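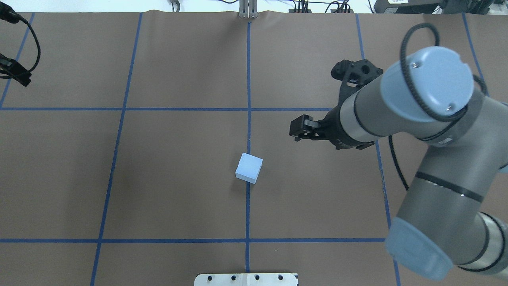 One cube, one gripper, a whole lot of blue tape.

Robot teaching week! I'm showing an arm how to line up little foam cubes, and my job is to drive it by remote control, over and over, until there are enough runs for it to learn from. Thread (longish, sorry).

1/ Three cubes: purple, pale blue, orange. The task is "make a row." A toddler could do it. I've been at it since Monday and my rows still come out a bit drunk. This one's pretty tidy, though! 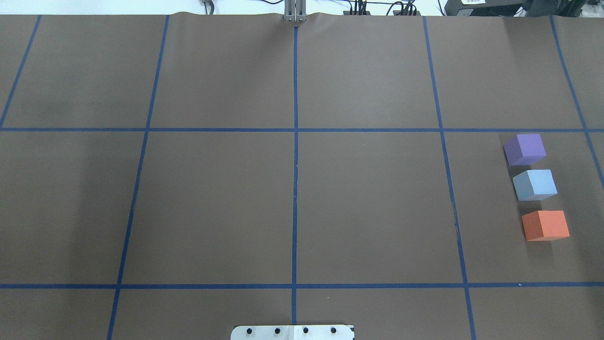 2/ The tape grid is my favorite part. I call out a cell, Vandana writes it down, and we start the next run from a different one so the arm doesn't just memorize a single spot. 860 good runs so far. We want 3000 by December (gulp).
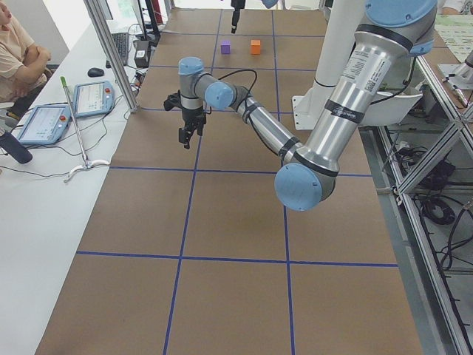
3/ Hardest bit is depth. Up close you think you're right over the cube, then you close the fingers and get air. Mamta Grewal told me to slow way down for the last inch and wow, what a difference. Pale blue is the one I fumble most, so of course it's the one I keep ending up with.

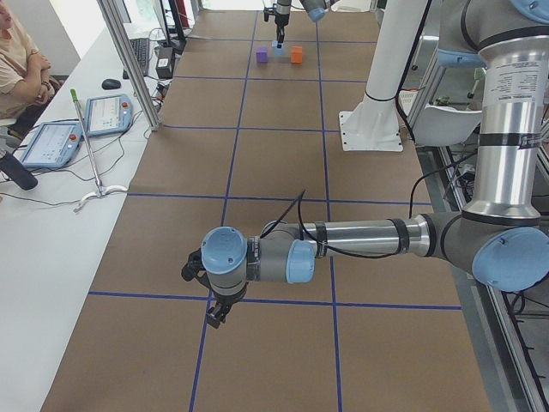 Also, pauses count! If I stop to think, the robot learns to stop and think too. So now I plan the whole move before I touch the controls, and any run where I dither goes in the trash.

4/ Back at it tomorrow. If you've done this kind of teaching, how long before your hands quit overcorrecting?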